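**Wooden spoons going fuzzy and smelling odd, can they be saved?**

Posted in Kitchen & Pantry by tandwood_9, 7/10/23

I have a set of wooden spoons and flat stirrers that I bought in January. They were smooth when new. Now the surface feels rough, a little like felt, and two of them smell like old onion even after washing. I wash them by hand with regular dish soap and they go straight back in the holder on the counter. I have never put them in the dishwasher.

I rubbed one with olive oil after reading that somewhere and it is now sticky. Is there a way to bring them back or should I just buy new ones? The set cost me 34 dollars so I would like to keep it going if I can. Water here in Urnley is very hard, if that makes a difference.

**Latuheru**

The fuzz is raised grain. Wood fibers swell when they get wet and stand up when they dry. All wooden utensils do it to some extent and it is easy to fix.

Wet the spoon, let it dry overnight, then sand it lightly with fine paper. Go along the grain. Wipe off the dust, wet it again and see if it stays smooth. Mine usually need this twice. After that, use food grade mineral oil. Put on a thin coat, leave it for 40 minutes and wipe off whatever hasn't soaked in. Do that once a week for the first month and then whenever the wood looks pale and dry.

Olive oil doesn't dry and it can go rancid. For the sticky one, scrub it with hot water, soap and some baking soda, then sand it and start over with the mineral oil.

The bigger problem is probably the holder. If you put them away wet, the handle ends sit in water at the bottom. Stand them in it only when they are dry, and don't pack it full. 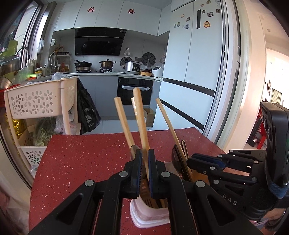
A plastic caddy like that one is fine for wooden sticks and stirrers as long as you wash the inside too. I do mine when I do the sink drain. If yours has no drain holes, fold a paper towel in the bottom and change it when it gets damp.

For the onion smell, rub the spoon with half a lemon and coarse salt, rinse, and dry it somewhere with moving air. If it still smells after two tries, sand a bit deeper.

I don't think hard water matters much. It can leave a white film but that wipes off with vinegar.

**plainrice**

Just throw them out, spoons are cheap. I get a pack of 5 at the dollar store and replace them when they look bad.

**oldstove3140**

I agree with the first answer on sanding, but check for cracks before you put in the work. If there is a split in the bowl of the spoon, food gets in there and you won't get it clean. Those I would toss. A rough surface by itself is no reason to.

Also don't boil them. My mother did and two of hers split down the middle. Hot tap water and soap is enough.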